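Chapter 7
Evaluating a Packaged Gripper Kit

7.1 Scope of the chapter

Chapter 6 dealt with jaw geometry in the abstract. The present chapter applies that material to a commercial product, the Edis parallel gripper kit sold by Dredavitz, and follows the acceptance trials conducted by Won and Vasiliu at the Javora packaging laboratory. The kit is supplied with fingers, wrist plate, controller and a licence for the grasp-planning software. Readers should have the data sheet (Appendix C) at hand.

A parallel linkage keeps the finger faces parallel over the full stroke. On cylindrical stock this gives two opposed lines of contact, and the grip depends on friction along them. Centring error is therefore the first quantity to be measured.
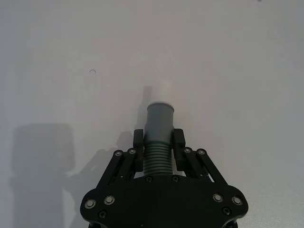 Figure 7.1 Grey cylindrical workpiece clamped between the fingers, wrist view. Note the ribbed section below the contact zone.

The trial programme comprised 3000 grasp cycles on 73 workpieces. Slip exceeding the tolerance of Section 6.4 was recorded in 113 cycles. Vasiliu attributes most of these to contact on a change of surface profile, where the effective line of contact is shortened. The vendor's literature does not treat this case.

7.2 Terms used

Stroke: total travel between finger faces, fully open to fully closed.
Grasp height: distance from the wrist plate to the centre of the contact zone.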